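# Hard Water and Scale Buildup in Shared Kitchens

Term project report, October 17, 2020

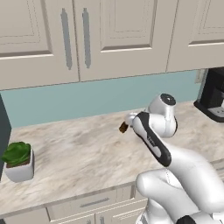

The residence hall on Plinska draws its water from a limestone aquifer, and the kitchens on both floors show scale on faucets, kettles, and sink rims. The aim of the project was to measure hardness at the tap and to compare two ways of removing scale from kettles – citric acid and white vinegar.

## Method

Water was sampled in June at 13 taps. Each tap ran for two minutes before the bottle was filled. Total hardness was measured by EDTA titration, with two titrations per sample. Where the pair disagreed by more than one drop, the sample was discarded and drawn again.

For the descaling test, we used steel kettles of the same model, sold under the Colano name. Each kettle was filled with 900 ml of tap water, boiled, and emptied, and the cycle was repeated until a continuous white layer covered the base. The kettles were dried overnight and weighed before and after treatment. The scale in the laboratory reads to 0.1 g, so small differences between kettles should not be given much weight.

## Results

All samples fell in the "very hard" range. Taps at the end of the Jutard wing gave slightly lower values than the rest. We first suspected a softener on that branch, but the plumbing plan shows none. The difference is close to the error of the titration and was not followed up.

Citric acid removed the layer faster than vinegar when both were used warm. At room temperature the two were hard to tell apart during the first hour. Vinegar left a smell that remained after three rinses. Neither treatment cleared the ring at the seam between wall and base, where the deposit was thicker and had a brown tint, probably from iron.

## Sources of error

- Kettles were not scaled to exactly the same mass at the start.
- The vinegar was a store product and its strength was taken from the label.
- Some loose flakes were lost while rinsing and were counted as dissolved.

The third point matters most. A filter paper under the spout would have caught the flakes – this was only done for the last kettle.

## Further work

The Mészáros building is on a different main and would make a useful comparison. Sampling there needs a key to the basement riser. A winter series from the original taps is also planned, using the same bottles and indicator.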